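Home | Issues | Archive | Contact

4.2 Storage of shared tableware

Of the 219 households surveyed in Arana, 192 kept bowls for guests apart from those in daily use. The practice was strongest where meals were served to neighbors – above all in October, after harvest. 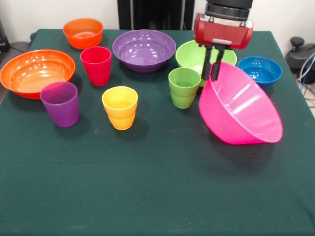

Figure 3. Plastic bowls and cups on a green cloth.

Households in Gumine reported replacing clay ware first with enamel and later with plastic. Price was the reason most often given. Color also mattered: with sets as bright as the orange, purple and blue bowls in Figure 3, respondents assigned one color to each family.

Comments (2)

Saron Demissie: Were the Lanar households left out of this table?

Nahom Belay: My aunt in Gumine still keeps her clay ware for coffee days.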